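Registration marks on a two-color linocut

I print on a secondhand etching press in the back half of a garage, and for most of last winter my second color would not land where I wanted it. The error was small, usually less than the width of a pencil line, but a two-color block print has nowhere to hide it. You get a sliver of bare paper down one side of every shape and a dark overlap down the other. I finally sat down in May and worked through the causes one at a time. These are my notes, mostly for my own use.

The setup first. Paper is a 300 gsm cotton sheet from Bresten, torn down by hand. Blocks are gray battleship linoleum, mounted on board because unmounted lino creeps under the roller. Ink is the Plindach oil-based line, in one blue and one red. The jig is a sheet of hardboard with an L-shaped stop glued in one corner for the block and a pair of tabs along the top edge for the paper.

The first thing I checked was the jig. I pulled the same block twice onto the same sheet, lifting the paper completely off the tabs in between. If the jig is good, the second impression sits on the first and you can't separate them. Mine doubled at the bottom edge and was clean at the top. A doubled bottom and a clean top means rotation, and rotation means one of the two tabs has play in it. The left tab had worn an oval around its pin. I replaced both tabs and the doubling dropped to something I needed a loupe to see.

The second thing was the paper. Tegwen Rowlands, who taught the evening class where I learned this, had us damp our sheets for everything, and I had kept doing it out of habit. Damp cotton paper expands, mostly across the grain, and shrinks again as it dries. If the first color goes down damp and the second goes down dry a week later, the sheet is a different size and no jig will fix that. I now print relief dry, with a softer blanket and a little more pressure. The solids are slightly less even. I can live with that. 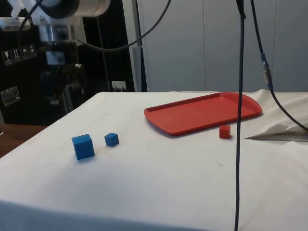
Color order was the third item, and it matters more than I had assumed. The usual advice is light to dark, with the dark color trapping the light one so that small errors vanish under the overlap. Blue and red don't sort themselves so neatly, because the two are close enough in value that neither one hides the other. Put the small red cube against the red tray and look at the edge between them: what separates the two is mostly the shading, and you could shift one a fair distance before it bothered you. Blue on a white ground forgives nothing. So I print blue first, as the key, and cut the red block to overlap it by a hair wherever the shapes meet. Overlapping red goes to a brownish purple along the seam, which reads as a line if it is even and as a mistake if it isn't.

Transferring the drawing to the second block is where I had been losing the rest. I used to trace the original twice. Tracing paper moves with humidity too, and my hand moves more. The better method is to pull the key block onto a sheet of acetate in the jig, swap in the uncut second block, and run the acetate through again while the ink is wet. The offset image lands exactly where the jig puts it, including whatever is wrong with the jig, so the errors cancel. Dust it with talc and let it sit overnight before cutting.

Drying time is still unresolved. Plindach blue was touch dry by Thursday on a sheet printed over the weekend, but the red stayed tacky well past that, and stacking too early left a faint ghost on the backs. Renzo D'Amico suggested a cobalt drier. I tried 2 drops in a small batch and it skinned over on the slab before I had finished inking. One drop may be enough — I'll test that on scrap.

Next job is to sand the bed of the jig flat with 400 grit and recheck the new tabs after a full edition.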